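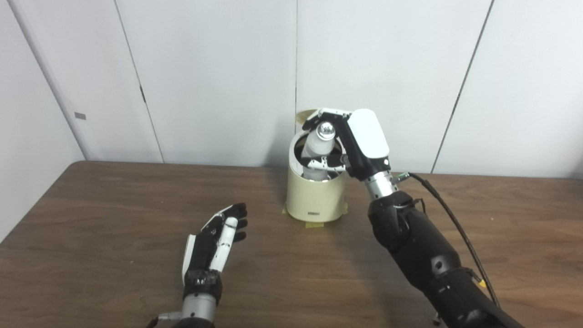

Does a robot hand station need a person standing next to it while it runs?
Under the new shop rules at Braltwood, one trained person within reach of a stop button, for every run where the hands are powered. Watching on a screen from the next room doesn't count.

The rules went up in October and cover all bench work with two-handed robots. Short document, 3 pages. Most of it is housekeeping.

Fixtures first. Anything the hands reach into has to be fastened to the table before power on. Tape is fine for light containers, clamps for the rest. Check it again at every shift change.

Cables next. Wrist cables need enough slack for full travel, and the check gets written in the log, not just done. Tags stay on. No tag, no run.

Speed: 85 millimeters a second max while anyone has an arm over the table. Full speed only with the bench clear. Grip tests on bottles and other smooth items get logged too, drops included, and the hand pads get looked over every 600 cycles.

Bosia, which supplies teh benches, wants the cycle limit raised. Komness is taking the same rules for its own site but hasnt set a start date.

Dovhaniuk handles the training. 103 operators signed up so far, sessions run mornings from 8:30. Anyone without the card by the end of the month is off the benches till they get it.

Printed copies at the tool counter.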